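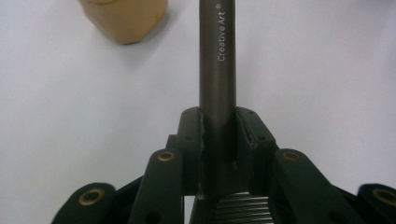

*Stirnham, January*

These notes go with the second session on everyday materials for writing and drawing. Read them before the practical and bring them with you. The first part covers pencils and how they are graded, the second part covers the clay bodies we fire for pots and cups, and the last part is the reading.

**Graphite and clay**

A pencil core is a mixture of graphite and fine clay. Both are ground, mixed with water to a paste, pressed through a die to make a long thread, then dried and fired. After firing the core is soaked in wax so that it slides on the paper.

More clay gives a harder core and a paler line. More graphite gives a softer core and a darker line. The letters on the barrel record this: H for hard, B for black, with HB and F in the middle. The scale is not fixed by law, and a 2B from one maker may match a B from another. Test your own set on the paper you mean to use.

The print on the barrel often gives the name of a range, such as "Creative Art", and the name alone tells you nothing about the core. Look for the grade as well. If it has been sharpened away, rub a patch beside a known HB and compare.

Sharpen from the end without the grade mark. A long point suits shading with the side of the core — a short one lasts longer for writing.

**Clay for pots**

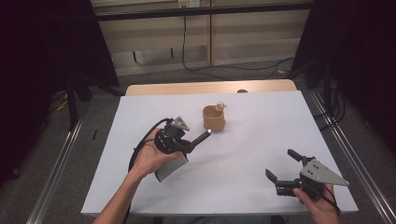 Clay shrinks twice, once as it dries and again in the kiln. The first shrinkage is the one that cracks pots, as the rim dries faster than the base and pulls against it. Anything joined to the rim makes this worse. A small tan cup with a pale, round-headed figure perched on the rim is a fair case to think about: the extra piece has its own thickness and dries at its own speed. Score both surfaces, use slip of the same clay, and cover the rim loosely with plastic until the whole pot is one even colour.

We use two clay bodies in this course:

- Huerta is a smooth buff earthenware. It is easy to throw and stays porous unless it is glazed.
- Prakus is a coarser body with grog in it. It shrinks less and is better for handles and thick work.

Do not mix scraps of the two. The bins are labelled.

**Firing**

The bisque firing goes to 1000 degrees. The kiln is held low at first so that the water left in the clay can escape slowly. Steam trapped in a thick wall will burst it, so hollow out anything thicker than your thumb. Write the clay body under the base, along with your initials — a pencil mark will not always last the firing, so scratch it in. 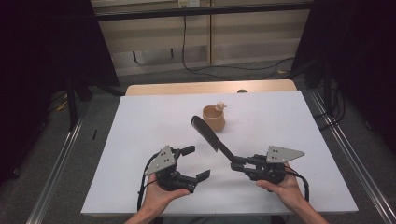 **Reading and work for next time**

Read the chapter on clays in the Illisetti handbook, starting at page 186. The table of pencil grades is on page 462 and is worth copying out. The short extract from the 1880 trade catalogue is optional.

Make a strip of shaded squares from your hardest pencil to your softest, pressing evenly, and write the grade under each. Bring one test tile in each clay body, dry and unfired.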